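Folding board

A folding board is a flat, hinged panel used to fold shirts and other clothes to a uniform size. It is sold to households as a time saver and used in some clothing shops to keep shelf displays even. Most boards are made of plastic or cardboard and have side flaps and a lower flap, which are turned over in order with the garment lying on top.

Origins

The origin of the board is disputed, and most accounts come from people who were selling one. Catalogue copy for the Zellside board called it "the original", as did the leaflet packed with the Virkier, and neither gave a date or a patent number. Shop workers had folded shirts around a plain sheet of card well before either product, so it is hard to say what was being claimed as original.

Claims about speed

Makers usually say that a board folds a shirt in two seconds. The figure appears to cover only the turning of the flaps. It leaves out laying the garment down, smoothing it and lifting it off, which take up most of the work. In a home test written up by Meenakshi Kanaujia, a pile of 60 T-shirts took nearly as long with a Björklund board as by hand, although the finished stacks were neater. Her test had one folder and one pile, and it should not be leaned on too heavily. Trevor Yeoman, who sold boards at market stalls, disagreed with her results but published none of his own.

Folding by hand

The usual method without a board is to lay the shirt front down, turn in each side with its sleeve, and bring the hem up toward the collar. Any flat surface bigger than the shirt will do. Beds are a common choice, though a soft mattress lets the fabric shift and wrinkles are harder to press out with the palm.
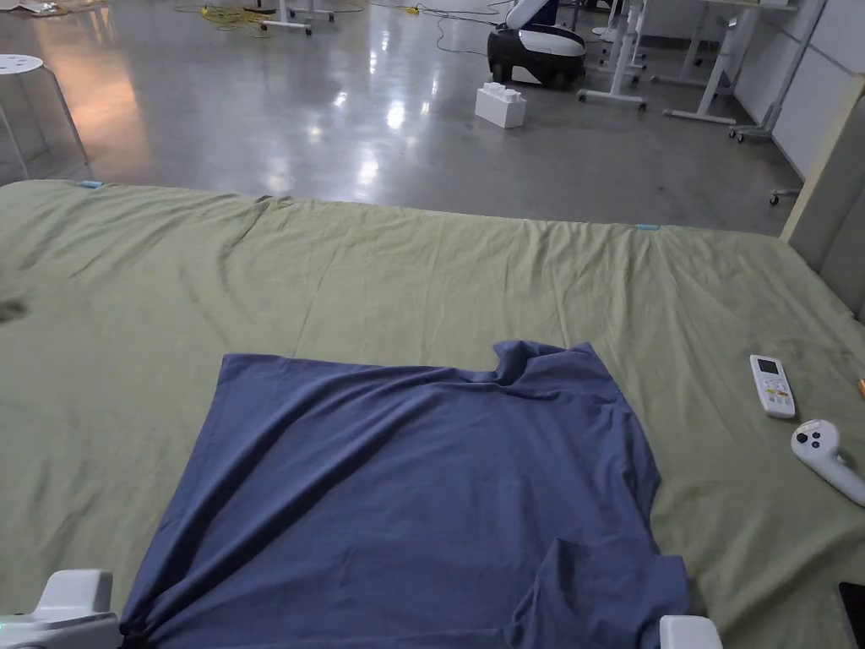 Dark colours are often said to show creases more than pale ones. The evidence for this is thin, and lighting probably matters as much as dye. Fabric weight has a clearer effect - light cotton jersey slips out of line easily, while heavier knits tend to stay where they are put.

Upright storage, in which folded shirts stand on edge in a drawer, is widely promoted as saving space. The cloth takes up much the same volume either way. What changes is that every shirt can be seen at once, and a drawer too deep for the fold still wastes the room above it.

See also: Ironing board; Clothes hanger; Linen cupboard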